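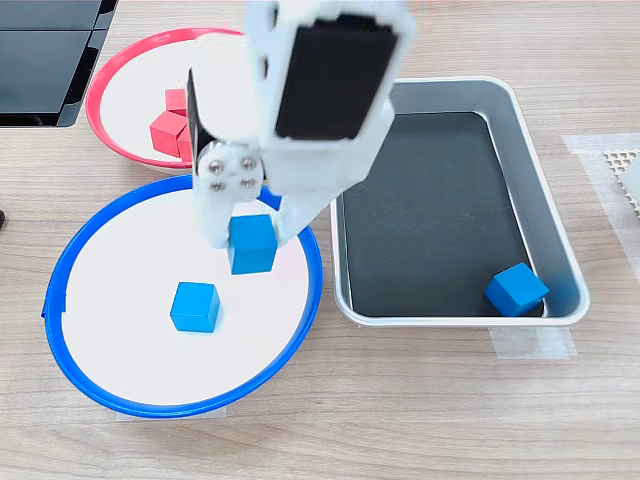

8 June 2021

Quick one before I drop. Long day, most of it on my feet, coffee gone cold twice.

So the stall is back. Same one we chased all January and swore was fixed. Cube sorting on the light table, red cubes to the red-rimmed bowl, blue to the blue one, tray is the source. Dull as anything, which is why I picked it for the soak test. Nothing to go wrong, right.

Reds went fine. Then blue, first one down fine, second one over the bowl, fingers closed - and the Wenel box throws 811 and everything stops. Arm holding position, brakes on, gripper still shut on the cube. One blue left in the tray waiting its turn. I stood there like an idiot waiting for it to let go. It didnt.

811 is "grip state unknown" according to the manual, and the manual has one line on it. One! Check cable. Thanks.

Checked cable. Cable fine. Swapped it anyway for the spare off the Flikov bench. Restarted, ran clean for 183 cycles, got my hopes up, went to get lunch. Came back, 811 again. Same point in the move too, over the bowl, just before release. Never on the pick. Never on the way across. Always right before it opens.

Now the bit I'm less happy about and want written down while its fresh. After the second stall I went to take the cube out by hand. Arm was in fault so I figured it was dead. Had my fingers maybe an inch away when I remembered fault is not the same as stopped - the gripper still has power in that state, only the arm is braked. Pulled my hand back, hit the e-stop, then reset. And on reset the gripper opened all the way and snapped shut again on nothing. Hard. That would of been my finger.

Not a big gripper, wouldnt have broken anything probably. Still. Shaky for a good ten minutes. I wrote the lab rule about this. E-stop first, hands after. It's taped to the door in my own handwriting.

Put it in the incident log, near miss, no injury. Felt dumb typing it. Typed it anyway.

Theory as of tonight: timeout. The controller asks the gripper for its state before every release and waits 2000 ms, and if the answer is late it gives up. Sultana update went on last week, and the logging in that is way chattier than the old one. So maybe the bus is choking and the reply shows up after the door's shut. Would explain why it only dies at release. Wouldn't explain January, that was before the update. Ugh.

Tomorrow - roll back Sultana on the one arm only, leave the other. Turn logging down on that one. Run both overnight if I can get the bench. Ask Cultevex support why reset does a full open and close without asking, thats the one I really want an answer on. Want a prompt there at the very least, or slow speed.

Also move the tray over a bit, the arm housing passes right over that one corner and it bugs me.

Feet hurt. Forgot to call the dentist again. Bed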